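Last updated in November, with the tote bag section redone and a few reader tips folded in.

# Looking after your fan stuff at home

I've been an Ondero fan since the 2000 tour, when my aunt drove me to Vallstead in a car with no heater and I came home with a T-shirt two sizes too big and a program I'd already managed to bend. I still have both! The shirt is in good shape and the program is mostly flat again, and nearly everything on this page comes from figuring out how to get them that way (plus a lot of mail from people who love other bands, soap stars, talk show hosts and one very thorough collector of cooking show aprons).

You don't need special equipment for most of this. A clean table, good light and a free evening will get you a long way.

## Concert T-shirts

Turn the shirt inside out before it goes anywhere near water. Cold wash, gentle cycle, a small amount of mild detergent, and keep it away from jeans and anything with a zipper. Zippers are murder on old prints. If the print is already cracking, wash by hand in the sink: swish, let it sit for ten minutes, swish again, rinse until the water runs clear.

Skip the fabric softener. It leaves a coating, and on the thick rubbery prints from back then the coating gets sticky.

Dry flat on a towel. I roll the shirt up in a second towel first and kneel on it, which looks ridiculous and gets an amazing amount of water out. Then reshape the collar with your fingers while it's damp. Once a collar dries wavy you'll be fighting it forever.

For that old closet smell, try airing it in the shade for a full day before you wash at all. Sometimes that's the whole job. If it isn't, a cup of plain white vinegar in the rinse does it, and no, you won't smell like salad.

Never iron straight onto a print. Iron the back, or put a piece of baking parchment between the iron and the design and keep the heat low.

## Magazines and clippings

My own pile stands at 258 magazines, and I know the number because I finally made a list of them last winter. Do make a list! Title, issue, which page your person is on. I did mine on index cards and it has saved me so much flipping, and also saved me from buying the same Besson cover interview a third time.

Store magazines standing up only if the box is full enough to hold them straight. A half-empty box makes them slump, and slumped magazines get a curved spine that never quite goes back. If you don't have enough to fill the box, lay them flat in short stacks and alternate the spines left and right so the stack stays level.

Get the paper clips off. Go through everything and take off paper clips, rubber bands and sticky notes. Old rubber bands melt onto paper, and the yellow glue from sticky notes stays behind even when it looks clean.

To take a price sticker off a glossy cover, warm it with a hair dryer on low for a few seconds and lift one corner with a fingernail. Go slowly, pulling back along the cover and keeping the sticker low. If some glue stays, roll it off with a clean fingertip or a white eraser. On matte covers I leave the sticker where it is. I've ruined two and I'm done learning that lesson.

For a bent page or program, put it between two sheets of plain white paper, then under something flat and heavy, and forget it for a few weeks. Big cookbooks are perfect.

## Posters

Rolled posters want to stay rolled, and the trick is to be patient with them. Lay the poster face down on a clean sheet, put another sheet on top, and weigh the corners first, then the middle. Give it a few days. If you reverse-roll it to hurry it along you can put little creases across the whole thing, and those catch the light every time you walk past.

Hang posters out of direct sun. Reds go first. I had a gorgeous tour poster by a south-facing window for one summer and now the singer has a pale green face.

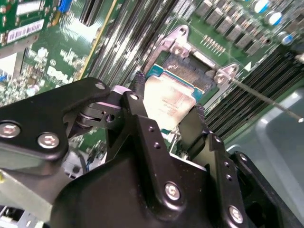 If you rent and can't put nails in the wall, skirt hangers are so good for posters. Two clips along the top edge, a folded bit of card under each clip so it doesn't dent the paper, and the hanger goes over a single removable hook. You can swap posters whenever the mood takes you, and I do, usually the night before a new album comes out.

Avoid blue putty on anything you care about. It leaves a greasy shadow in the corners that comes through to the front after a year or two. If you've already got putty on the back, dab at it with a fresh ball of the same putty and most of it will lift.

## Autographs

Keep them dark, keep them dry, don't laminate. Please don't laminate! You can't take it back, and the heat can make some inks spread.

If you want an autograph on the wall (of course you do), make a good color copy and frame that. The real one goes in a folder in a drawer, away from the kitchen and the bathroom. For framing an original, use a mat so that the glass never touches the ink. Marker on a glossy photo can stick to glass and peel off with it.

Write down the story on a separate sheet and keep it in the same folder. Where you were, who was with you, what they said. Chae-won Chae wrote in to say she does this with a soft pencil the same night, before she even takes her coat off, and that her notes from a stage door in Clisutdale are now more precious to her than the signature. I love that so much.

Getting a pen mark off the *wrong* part of a signed item is a job I'd leave alone.

## Ticket stubs and wristbands

Tickets printed on thermal paper (the shiny kind, like a store receipt) fade, and they fade faster in a hot car or a wallet. Scan or copy them the week you get them. After that an envelope in a drawer is fine. Don't use clear tape across the front, even for a scrapbook; the print underneath can vanish in a neat stripe.

Photo corners are the friend you want for scrapbooks. Nothing sticky touches the ticket and you can take it out to show people.

Cloth wristbands can be washed by hand with dish soap and dried flat. The paper-feeling festival kind can't really be washed, so wipe gently with a barely damp cloth and stop when the color starts to come off.

## Tote bags and caps

This section used to say you could put merch totes in the washer. Several of you wrote to tell me how that went, and I'm sorry! Most of the printed cotton ones shrink, and the print buckles. Spot clean with dish soap and an old toothbrush, stuff the bag with a towel while it dries, and iron it inside out if it needs it.

Caps: never the dishwasher, whatever your cousin says. Lukewarm water, a little detergent, scrub the sweatband, rinse, then dry over an upside-down bowl close to the size of your head. Eero Eskola uses a small melon and has sent me photographs. It works!

## Records and discs

Fingerprints on a CD: soft cloth, straight lines from the middle out to the edge, never around in circles. A tiny bit of water is fine if there's something sticky.

For a cracked jewel case, move the booklet into a new case the same day. Broken hinges have sharp bits that chew the corners of the booklet. When you slide a booklet back in, tuck it under all the little half-moon tabs and don't force it. If it's tight, take it out and flatten the fold with the back of a spoon.

Records stand up straight, snug but easy to pull out, with the opening of the inner sleeve turned so it faces the top. Keeps the dust out, and they don't roll onto the floor when you tip the cover.

## Six things to keep in one shoebox

- soft pencil
- white eraser
- baking parchment
- photo corners
- index cards
- a clean, dry makeup brush for dusting

I keep mine on the same shelf as the magazines, next to the list. Box 31 is where I put everything I haven't sorted yet (there is no box 30, long story), and I'll be working through it this month with the new Besson album on repeat. If you have a good way to get candle wax off a satin tour jacket, write to me, I need it.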